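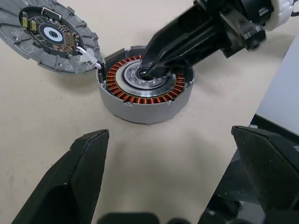 Let the Band Finish the Song

November
By Estíbaliz Echevarría

I have been to many weddings in the last years, first as a guest and later because I help couples to prepare theirs, and I want to defend an opinion which is not popular with my colleagues. I think we plan the music too much. A couple comes to me with a list of 41 songs, in order, with the minute at which each one must start, and they ask me to make sure that the musicians obey it. I always try to persuade them to throw away at least half of this list.

My reason is simple. A person who writes a list in November for a wedding in summer does not know who will be tired, who will cry during the speeches and which uncle will want to dance before the dessert. The musicians can see all this from the stage. Good musicians look at the floor all the time, and they change the next song when the floor tells them to. If we pay for this skill and then forbid them to use it, we have bought a very expensive music player.

Last summer I worked at a wedding in Gurnow, with up to 200 guests, and the band was Laltetti, four musicians who play mostly old dance songs. The bride, Feven Berhe, had chosen only four pieces herself: one for the entrance, one for the first dance, one for her grandmother and one for the end of the night. For everything else she told the singer, "You decide, I will be busy." I was nervous, I admit it. At ten in the evening the band was in the middle of a slow song and the older guests were dancing very close together, and according to my timetable it was the moment to cut the cake. I went towards the stage to give the sign. Montserrat Cuesta, who plays the accordion, shook her head at me and they continued for two more verses. The cake waited. I do not believe that anyone there remembers at what time it was cut.

There is a serious argument on the other side and I do not want to hide it. Archie Imrie, with whom I often work, says that the couple is paying and the couple should hear what it likes. He once had a groom who asked for no waltzes and received three of them, and this groom was right to be angry. I agree with Archie that a list of forbidden songs is useful. It should be short and the musicians should have it in writing. Also, if there are religious or family customs, they must be explained to the band well before the day, with the correct names and the correct order.

But a forbidden list leaves a lot of space, and a complete programme leaves none. I have seen a floor become empty because the next title on the paper was a ballad, while the singer looked at me and could do nothing.

So when couples ask me how to choose a band, I tell them to go and hear it play for strangers, if possible on a quiet night. Look at what the musicians do when people go back to their chairs. If they notice and try something different, hire them, give them your four songs and go to dance.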